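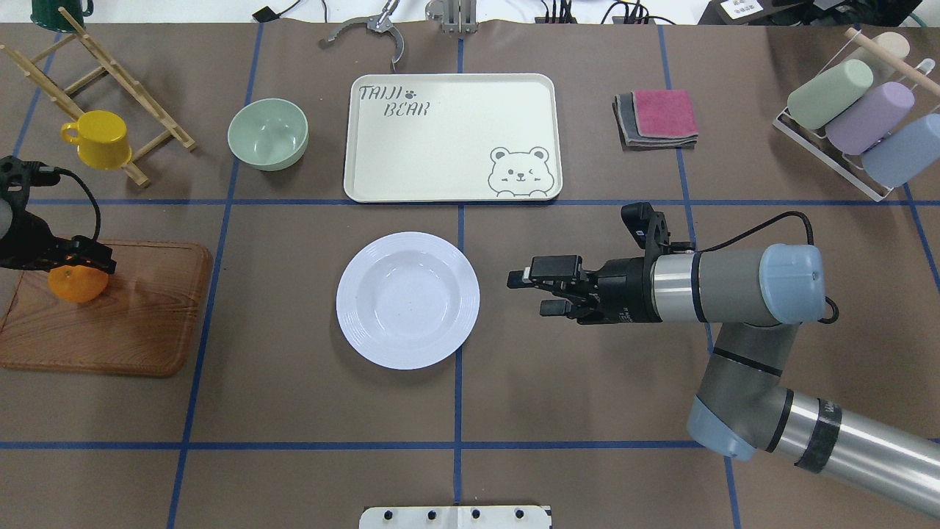

11/07/2024

Long day at the bench, and a nice one. Imogen and I finally sat down to settle the layout for the tableware table, something we have been promising each other since April, and I want to get it written up while it's still fresh.

Paper first. We went with the brown again, pulled tight over the tabletop before any tape went on. I had asked Bradley Parsons whether he'd mind us trying the white roll from Hartley, and he was very kind about it and brought some over, but the cream and white dishes more or less vanish on it. Brown it is. The leftover white is on the shelf by the Dodton cabinet if anyone wants it for sketching.

Blue tape for the grid, same as before. Run the long horizontal strips first and then the verticals, and press the crossings down with the back of a spoon — my thumbnail has had enough. Imogen thinks the sections could be a bit bigger. She may be right, though I've grown fond of them.

Where things live for now: tray with the bear on it goes upper center, bear at the lower right corner, and the sage bowl to the left of it. White plate with the ridged rim directly under the tray. Cutting board on the left with the orange. Wooden drying rack in the upper left corner with the yellow mug on a peg, handle to the left, and the green enamel mug just past the rack. Wire cup holder in the upper right, cups lying on their sides, and the folded cloths beside it with the pink one on top.

I do like the pink on top. Imogen would put it away altogether and keep only the gray, and we went back and forth on that for longer than two grown people should.

Weighed a few things on the small Nikov scale while the kettle was on. It reads to 1000 g and seems happy again after its new battery. The spare bowl (not one of the ones on the table) came to roughly 400 g, more than I'd have guessed.

To do:
Order more blue tape, we are on the last roll
Ask Stisov if they still carry the plain wooden pegs
Fresh orange on Monday, and maybe a lemon
Imogen Garside to redraw the layout sheet, pencil please, until we agree about the cloths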